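**Ticket 291: policy stalls over the board (Stokby runs)**

November 17, 2019

Hi Sylvain, me again! I reran the edge-approach test with the new Keltonik weights and it's still hanging, so I'm reopening this one.

14 trials, wrist camera only. In 3 of them the arm came down over the table and then just hovered there — no error, no timeout, the log simply repeats the same action. I tried:

- restarting the camera node (no change)
- turning exposure down a notch (one fewer stall, could be luck)
- going back to the August checkpoint (worse, 4 stalls)

My hunch is the soft shadow on the white table, next to the green board's corner. The edge detector in Pintér may be scoring it as a second edge.
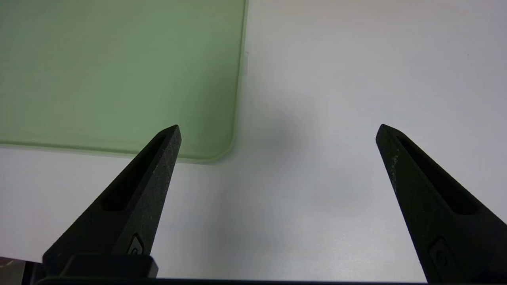
Next I'll mask out the finger region and retrain on the Pruvosach set, if you can free up the GPU tonight? I'd rather not touch the depth threshold until that's done.

— Mireille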